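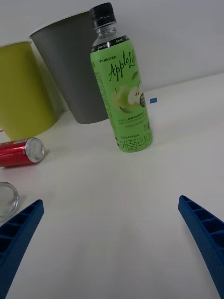
LINGTEA Apple, zero sugar, 500 mL

Eating on night shift: one main meal before, or spread it out?

packing_shed_pete
I started permanent nights at the Fultden cold store in December and I've put on weight since. I'm not eating more as far as I can tell, but the timing is all over the place. At the moment I get up mid-afternoon, have toast, have dinner with the family before I leave, then there's a meal break at 3 am when I usually have leftovers, and I eat breakfast with the kids when I get home. Written down like that it's four meals.

What do other people on nights do? I'm thinking of making dinner the main meal and having nothing overnight. The job is physical for the first half of the shift and then mostly forklift and paperwork.

No diabetes or anything like that. GP has done bloods and they were fine.

marg_in_scrubs
I've been on and off nights for 20 years, in aged care. Dinner before work as the main meal, something small on break, a light breakfast before bed so I don't wake up hungry at midday. I tried nothing overnight and was raiding the biscuit tin in the tea room before dawn.

The small thing on break is usually yoghurt and a banana, or an egg sandwich. Soup in winter. I don't have hot chips or anything heavy, it sits in my stomach and I can't sleep after.

DoughnutHill
Skip the overnight meal. I went with nothing between leaving home and getting home, only water and black coffee, and the weight came off without changing anything else. You get used to it after a couple of weeks. Your body doesn't want food at that hour.

marg_in_scrubs
You might get used to it. I didn't, and I gave it a fair go. I also wouldn't tell someone driving a forklift to go a full shift on black coffee.

DoughnutHill
I drive a truck. It's been fine.

tilly_b
Where are the extra kilojoules coming from though? Pete, you said you're not eating more but there are four meals listed there and before nights you presumably had three. Breakfast with the kids might be the extra one. I'd write it all down for a week before changing anything.

I used Skiso for this. The free version is enough. It's annoying on shift work as it starts a new day at midnight, so your one night gets split in half. I changed the day start in settings, under Profile, and after that it made sense.

packing_shed_pete
Fair point about the four meals. I hadn't really thought of the toast as a meal.

I've downloaded Skiso and found the day start setting. It wasn't under Profile for me, it was under Diary then Preferences.

tilly_b
They must have moved it. Good to know.

rathnayake_c
Chaminda Rathnayake here, I usually post in the running section. I'm a dietitian and did a lot of work with shift workers when I was at the Nanayakkara clinic. General comments only, I can't give individual advice on a forum.

The usual advice is to keep most of your food in daytime hours where you can and keep the overnight part light. People tend to handle a big meal less well in the small hours than the same meal at lunchtime. That doesn't mean everyone should have nothing. If you're shaky, can't concentrate or end up at the vending machine, a small planned meal is the better choice.

So Marg's pattern is close to what I'd normally start someone on. DoughnutHill's works for some people. Anyone on diabetes medication should talk to their doctor before trying it.

I'd also look at the toast. If dinner is only a couple of hours after you get up, you may not need anything before it.

DoughnutHill
Thanks, but "works for some people" is what I said.

marg_in_scrubs
You said skip it.

kelpie_mum
My husband does nights at the mine and our problem was breakfast. He'd get home and have bacon and eggs and two bits of toast as though he was starting his day, then go straight to bed. He swapped it for a small bowl of porridge and that made more difference than anything he did with the overnight meal. He also eats with us at night even if he's not very hungry, and I just serve his smaller and pack the rest.

Pete, don't give up sitting down with the kids in the morning if that's your time with them. Have a cup of tea or something small while they eat.

packing_shed_pete
That's the bit I didn't want to lose, so good to hear someone else does it that way.

Question for those who eat on break, what do you take that doesn't need a microwave? Ours is at the other end of the site and there's always a queue. We do have a fridge.

marg_in_scrubs
Egg sandwich. Tin of tuna and crackers. Cold chicken and salad in a wrap. Cottage cheese and tomato. If you want something hot, get a food flask and fill it with boiling water for a few minutes before the soup goes in.

kelpie_mum
Second the flask. We have a Foleck one and it keeps a curry hot until his break. The lid is a pain to clean, you have to get the seal out with a butter knife.

ozzie_lentil
Overnight oats, made with milk and frozen berries. Bean salad. Rice paper rolls if somebody else is making them.

I'd be careful with curry at that hour if you get reflux. I can't lie down for hours after one.

tilly_b
I log my break meals as one saved item so I'm not typing at work. The egg sandwich I make comes up as 295 calories, and a yoghurt on top of that is plenty for me, but I'm sitting at a desk. Someone lifting boxes will want more.

DoughnutHill
This is what I mean. Everyone's now planning a menu for a meal he asked whether he could drop.

ozzie_lentil
He asked what people take on break. It's two posts up from mine.

packing_shed_pete
I did ask. I'm happy to try both. I'll probably do a couple of weeks with a small meal first and then see about cutting it down.

What about drinks? I'm getting through a fair bit of iced coffee, the carton kind. I suspect I know the answer.

kelpie_mum
You know the answer. Put a carton in Skiso and have a look.

rathnayake_c
Flavoured milk drinks can be a decent part of the total, so yes, worth logging. Water first. Plain tea or coffee early in the shift is fine for most people, then stop well before the end so it doesn't get into your sleep. Check labels on bottled tea too. Having no sugar doesn't mean it has no caffeine, and it varies a lot between products.

DoughnutHill
I agree with that one. I stop coffee halfway through and I sleep much better. I used to have one for the drive home.

marg_in_scrubs
Same, though I had to learn it the hard way. I don't have any after my break now.

And sleep matters for the weight as much as the food does, in my experience. The months I slept badly I ate rubbish. Block-out curtains and the phone in another room.

ozzie_lentil
What does everyone do on days off? That's where I come unstuck. I flip back to normal hours for the family and end up eating on both timetables.

marg_in_scrubs
I go halfway. I stay up late and sleep in, have a late lunch and a late dinner. I don't try to do an early breakfast.

tilly_b
I flip completely. On the changeover day I have a short sleep, get up for lunch and then eat normal meals from there. It's a rough day but I'd sooner get it over with.

kelpie_mum
He flips too. On the changeover day he's hungry all day long and I don't think there's much to be done about it. We keep fruit cut up in the fridge and I don't buy chips that week.

packing_shed_pete
Update for anyone reading. I've logged nine shifts now. Breakfast was the biggest meal of the lot, which I would not have picked, and iced coffee came next. I've dropped the toast when I get up, dinner is the main meal, I have a sandwich or a wrap on break and a small bowl of cereal with the kids. One carton of iced coffee on a night off and otherwise water.

Too early to say anything about weight. I'm not as heavy in the stomach when I go to bed. Tried one night with no break meal and got through it but I was short with everyone by the end, so I'm sticking with the sandwich.

DoughnutHill
One night isn't a trial. But if the sandwich works, stick with it.

marg_in_scrubs
Good on you. Weigh yourself at the same point in your roster each time or the numbers will jump around.

rathnayake_c
Agree with Marg on the weighing. If you're still hungry by the end of the shift, add some protein to dinner before you add anything to the break meal.

packing_shed_pete
Will do. I'll post again at the end of this roster.

Related threads
Slow cooker dinners for people who leave at 5
Does anyone weigh their food at work?
Reflux and late meals
Breakfast ideas without eggs
Flask or lunch box for a cold site

Last updated: 2024-07-31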